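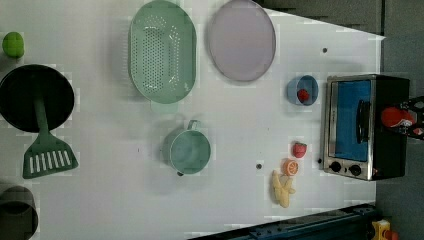 The long life of the colander

In the kitchen of my aunt in Romthorpe there was one colander, and it was older than me. She washed salad in it, she drained potatoes in it, and in summer she turned it over a plate of cake against the flies. When she moved to a smaller flat in January, it was the first thing she packed.

I thought of her colander when I visited Preben Hjaltested, who repairs and sells old kitchen goods in a former bakery on the harbour side of Veler. His stock list has 2,014 lines, and 513 of them are things with holes: sieves, strainers, slotted spoons, tea eggs. He keeps the list by hand, in pencil.

"People bring me a pot because the handle is loose," he told me. "A colander they bring because they miss the foot. It stands crooked in the sink and they cannot bear it."

A new foot costs five pounds and takes him half an hour. Enamel is more difficult. Where it is chipped near a hole, the rust goes under the edge, and he often sends such pieces home again with the advice to use them for flowers.

Children's versions have a shelf of their own by the window. They are the same shapes made small, and Hjaltested sells more of them than he expected when he opened. Grandparents buy them - usually together with a little pan - and then stay to talk about the big one they had at home.

He does not like to say which design is best. When I asked again, he took down an oval one, wide and rather shallow, and put it across his own sink. It rested on both sides, and his two hands were free for the heavy pot.

My aunt's is round. I have not told her.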